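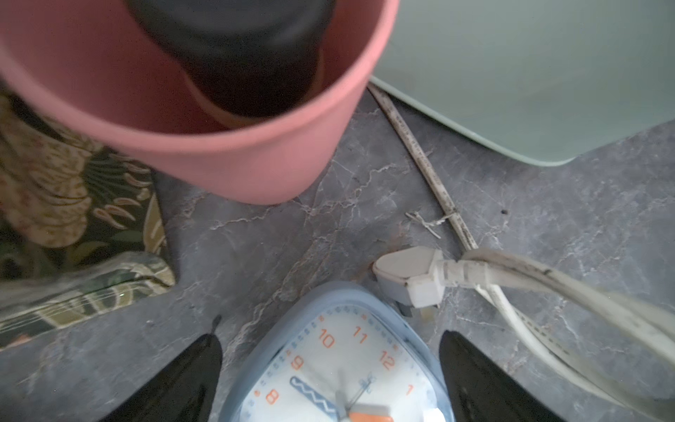 September
Nurhan Toprak

4.2 Wrist camera of the Druvus kit

The Druvus kit is offered by Derkberg as a set of one gripper, one wrist camera and the recording software. We tested it on a crowded countertop during 11 sessions. Figure 3 gives one view from the wrist camera, with the two fingers at the sides of a light blue clock and the other objects lying near to it. The seller recommends to keep the fingers always visible at the bottom of the view, and we followed this in all sessions. Mounting the camera took six minutes with the supplied screws. The manual does not say how often the camera must be calibrated again, so we repeated it before each session.

Figure 3. View from the wrist camera, fingers beside the clock.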